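Project Report: Teaching a Planner to Pick Up a Bottle

Team Rallis, Robot Software Lab, spring term
Written by Brayden Carrier

1. What we set out to do

Our task was to write the software that lets a robot arm take a plastic water bottle off a cafeteria tray. The arm and its driver were already in the lab, so our part was everything between the camera picture and the motion command: finding the bottle, choosing a grasp, planning a path, and closing the fingers at the right moment. We called the finished program Jotar.

I had never written code that moved anything heavier than a cursor before this class, and I loved it from the first week. When you get a sign wrong in a web page, a box lands on the wrong side. When you get a sign wrong in a robot program, you hit the stop button and go find the minus!

We picked a clear bottle on purpose. Our instructor warned us that see-through objects are hard for depth cameras, and we wanted to find out how hard.
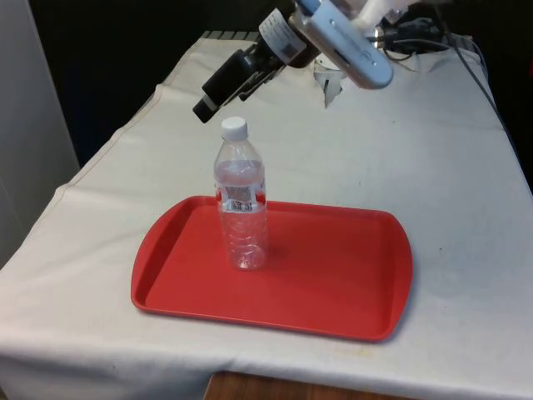
The first version of our detector used depth only. It fitted a flat plane to the tray and looked for points sticking up out of it. With a coffee mug this went fine on the first afternoon. With the bottle, most of the points came back from the tray behind the plastic, so the program thought it was looking at a bump with a floating cap. We spent most of March trying to patch the holes with filters, and I don't think any of that code is left.

2. Perception, second try

The version we kept works the other way around. A small segmentation network marks the bottle in the color picture, and we only use depth where it can be trusted, on the cap and the label. Those two patches give us the upright axis, and the tray plane gives us the height of the base. From that we place a simple cylinder with a cone on top, and the planner never has to know that the real thing is transparent.

To train the network we labeled 1,059 pictures by hand, using a little tool we wrote called Telalum. It has one feature I am proud of: it guesses the outline from the last picture and you drag the corners that are wrong. We wrote it in one evening and it paid for itself by the next one.

We mixed views from more than one camera into the training set. Our early network had learned one viewpoint very well and fell apart when the camera moved by a hand's width. Tilting the tray a little between pictures helped too, as the network stopped treating the rim as a clue.

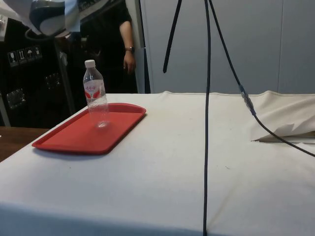

Figure 2. Red tray and capped bottle on the covered table, with cables hanging in front.

Cables were our next lesson. A thin dark line crossing the bottle splits the mask in two, and our code used to keep the bigger half and throw away the rest. The cylinder then came out too short, and the grasp point slid down with it. Now we join pieces that share an axis before fitting the shape. It is a ten-line function and probably the most useful one in the whole project.

3. Planning the approach

The planner is called Pastor. It searches for a path in joint space, smooths it, and checks it against the table, the tray, and our cylinder. The last part of the motion is handled separately as a straight line, so the fingers come in along a direction we choose.

We split every pick into 3 stages:

Stage one: pre-grasp
The arm moves to a point 50 mm back from the grasp along the approach line. Perception runs once more here, and if the new estimate disagrees with the old one by more than 5 mm, the planner starts over from where it is. I like this stage a lot - it catches nearly all of the mistakes that used to end with a bottle rolling toward the rim. 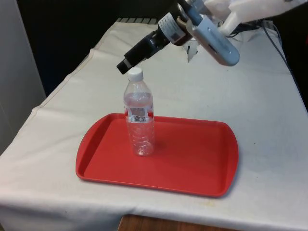
Stage two: approach and close
The straight line is followed at low speed. We watch the finger position while closing, and when it stops changing before the fingers are fully shut, the program decides it is holding something. An almost empty bottle gives way under pressure, so we lowered the closing force and made the "stopped" test more patient. With the old settings the program kept waiting for the plastic to stop squashing.

Stage three: lift and turn
The arm goes straight up first, then turns. Our first planner did both together because the path was shorter, and the base of the bottle would catch on the rim. After closing, the cylinder is attached to the gripper in the collision model, so the planner treats the bottle as part of the arm. This took us an embarrassing amount of time to get right. The attached shape has to be stored in the gripper's coordinates, and we had stored it in the table's, so the arm was carefully steering a ghost bottle that stayed behind on the tray. 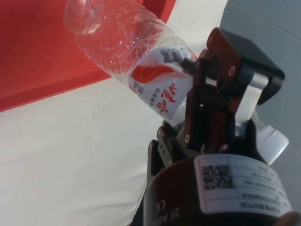

Have you thought about estimating the tilt again after the lift, asked one reader of our draft, instead of trusting the pose from before the fingers closed? A bottle can swing in the grip, and then the shape attached in your planner is wrong even when the coordinates are right.

We had not, and it is a great point. Jotar currently assumes the bottle stays put once the fingers have stopped. A wrist camera view could be used to fit the axis again from the label edge, and the code for that is mostly there, because the fitting function doesn't care which camera it gets its mask from. What is missing is a network that has seen enough close-up views with the gripper covering half the label.

4. Left to do

The wrist view comes first. After that we want to replace the fixed closing force with one that depends on how quickly the fingers slow down. Telalum also needs an undo button, which everyone on the team has asked for, including me, and I wrote it. The settings files for Pastor are in the project folder next to the launch script, with comments on the values we changed most often.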